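We've had the two arms running in the back half of the shop since September, and people keep asking me what that's like, so here goes!

The short version is that I get home less wrecked. I used to do ring assembly at Sikalo all shift long, and by the end of it my thumbs had opinions. Now I set up the jobs and step in when one goes sideways. Josiane Pruvost, who trained me (28 years at the bench), was dead set against the whole thing. She's the one who writes the test runs now, and she's picky. Every new routine gets played out in simulation first, and if she doesn't like how two grippers come together, back it goes.

It isn't all rosy. There are 16 of us on the floor and the overtime has pretty much dried up, which hurts if you were counting on it. And I miss the talking – you could get through a whole divorce over one tray of parts. Clémence Lecomte wants us all to learn the setup software before winter. I'm on lesson three and already lost, ha.

Some of what I stare at these days:

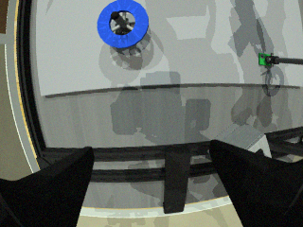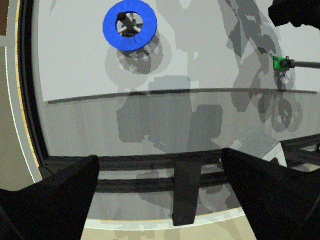
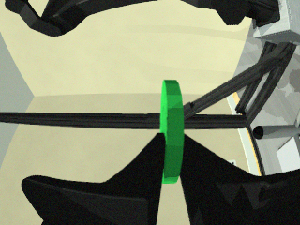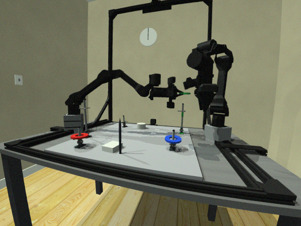
Simulation views of the two-arm cell, with the whole table in the last one.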